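Ridlow Measuring Room Reopens With New Wall Panels and Depth Camera Station

27 May 2021
By Yvette Arsenault

The measuring room at the Ridlow workshop building is back in service after a refit of its walls, lighting and sensor benches. Bookings for members opened this morning.

The work was carried out by Eynon, which also supplied the wall finish. The old walls were painted brick with a semi-gloss topcoat, and users had complained for years that they gave uneven results in depth scans. Mortar lines showed up as steps in the background data, and the topcoat threw back hot spots from the ceiling lights. The brick is now covered with large, smooth panels in a pale gray-white. Joints are kept out of the main working area where the panel size allows it.

A total of 43 panels were fitted. The original order was short, and work stopped in November while the remaining sheets were cut to a revised size. Eynon said the panels can be taken off one at a time for access to the wiring behind them.

The ceiling lights have been replaced as well. The new fittings are dimmable in four steps, set from a switch plate beside the door. Users are asked to note the step in the room log, as scans made at different light levels have been hard to compare in the past. The window blinds were not part of the contract and will be looked at separately.

Sensor positions have been simplified. Under the old layout, cameras were clamped to whatever bench edge was free, and their height changed from one booking to the next. The room now uses black mounts with a wide base, and a compact depth camera module stays in place between sessions. Users who bring their own module may swap it in, provided the original is put back before they leave and the cable is not pulled tight over the mount.

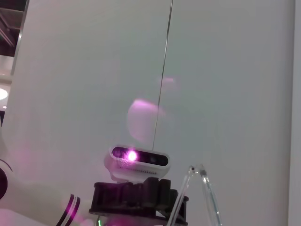 Calibration is still the job of the person who made the booking. A printed target is kept in the top drawer, and the procedure has been cut from two pages to one. It should be run at the start of each session and again if the mount is moved. Pluso, which wrote the procedure, recommends a warm-up of 20 minutes before the first reading. The time counts toward the booking.

Thin wires and clear plastics remain a problem for depth work in the room, as they do in most rooms. Gaps in the data are to be expected where either one crosses the view, and the new panels do not change this. The guide suggests taking a second reading from a different angle and keeping both files.

The half-day rate is $79, unchanged from last year. Bookings are limited to one bench per member until the second bench has been leveled. Sunudell will handle the leveling, and a date will be posted on the door and on the bookings page. Questions about panel cleaning should go to the front desk. Solvent wipes must not be used on the finish; a damp cloth is enough.

Related items
Bench hire: changes to the deposit
Room log moves to a new form
Sunudell to service workshop benches

Contact the news desk | © 2021 Ridlow Workshops | Back to top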